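Three weeks of wobble

I've been putting this one off because it makes me look a bit daft, but Kulap says I have to write it up before I forget the details, so pour yourself a tea.

If you've read this blog before you'll know I spend my working days with a pair of hand-held grippers, picking things up and putting them down again so that a robot arm can learn to do the same. Baskets, plates, hangers, all the usual. You hold one in each hand, you squeeze, the fingers close, and the little camera on top records what happened. We call our pair the Clukgates, after the firmware, and I'm very fond of them, even on the days my wrists ache.

So. Back in the winter the left one started to wobble. I don't mean in my hand, I mean in the data. When Junhao Qiu played my sessions back, the left gripper would be gliding along nicely and then it would twitch, a tiny hop sideways, and carry on as though nothing had happened. Sometimes it hopped twice in one go. In the worst session it decided my left hand was somewhere under the floor for a good second and a half, which would be a neat trick!

The first batch with the fault had 50 recordings in it and 19 of them were no good at all. I was gutted. That was most of a day's work, and I'd been rather pleased with it.

Naturally we blamed the tags first. The tracking leans on those black and white squares, so if one gets scuffed or starts lifting at a corner you'd expect trouble. Anong Hemmin wiped every one of them down, then printed fresh ones, then measured the fresh ones with a ruler (she doesn't trust the printer, and she's had cause). No difference whatsoever. Then we blamed the light coming in off the floor, so I did a whole session after dark with the overheads on. Still hopping. Then, I'm sorry to say, people started to blame me.

I do move my left hand faster than my right, I'll admit that. Nantana Mahawong had a go in my place and got five clean recordings straight off, and you can imagine how the rest of that afternoon went.
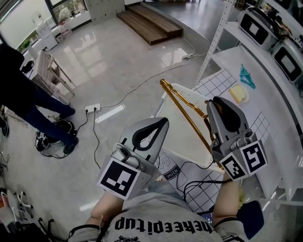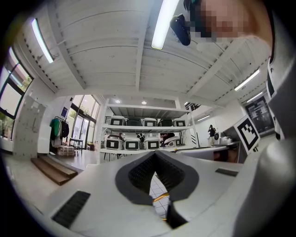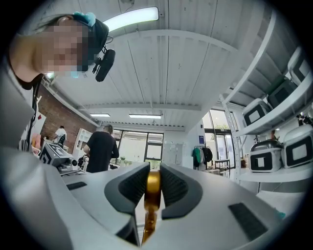

What saved my reputation was the cable. Nantana is a good bit taller than me, and she'd stood further back from the mat, so her cable hung down in a nice lazy loop. I'm short and I lean in. Every time I reached across, the lead pulled tight against the plug, and inside the housing there's a small connector that is meant to be held in by a clip. The clip on the left gripper had cracked right across. With a tug at the wrong moment the connector lifted a hair, the camera dropped a few pictures, and the software filled in the gap with a guess. Its guesses are terrible.

We only found it when Junhao got fed up and sat beside me with the live view open on his laptop while I pulled the cable about on purpose. Hop, hop, hop. He said a word I won't put here. I may have done a small dance.

The repair itself took no time at all. Wongsuwan, where we buy our bits, sent a bag of replacement clips and I fitted one with tweezers and a fair amount of swearing. Anong added a strap so the cable is tied to the grip itself, and now if you yank it the strap takes the strain and the plug feels nothing. We did the right-hand one as well while we had the screwdriver out. That clip was fine, but I didn't fancy finding out about it in another month's time.

The bit that bothers me more is what came before. Once we knew what to look for, we went back through the older recordings, the ones from before anybody noticed, and 38 of them had the same hop. They'd all passed the checks! The check only looked at whether the file had a gap in it, and of course the guess had covered the gap up. So for all that time we'd been feeding the arm little sideways twitches and telling it that was how a person picks up a plate.

And it had learned them. Nuanchan Chantharasri, who looks after the arm over at Prurkilari, had been complaining that it kept giving a nervous shiver just before it closed its fingers. She'd had the shoulder joint apart looking for a loose bearing. I rang her to explain and there was quite a long silence, and then she laughed, thank goodness. I still owe her lunch.

It did get a bit more serious than a shiver on one occasion. The arm jerked while she was reaching past it to move a mug, and it caught the back of her hand. She had a bruise and nothing worse, and the speed limit on that arm is set very low for exactly this sort of thing, but it's changed how we work. There's a line taped on the floor over there now and you don't cross it while the arm has power, mug or no mug.

On our side the checks now look for dropped pictures as well as gaps, and if the software has been guessing the recording gets thrown out. I also do a tug test before each session: hold the gripper still, give the cable a good pull in every direction, watch the live view. Takes me less time than finding my glasses.

Retraining is on Junhao's list for May. I've redone 24 of the lost recordings so far, leaning in as much as I please, and my left hand has behaved itself in every single one of them. Kulap has been told.

If anyone reading uses the Vindier mounts, have a look at your clips, they're the same shape as ours and I'd love to know whether yours crack too. Comments are open, just be patient with me as I have to approve them by hand and I'm hopeless at remembering.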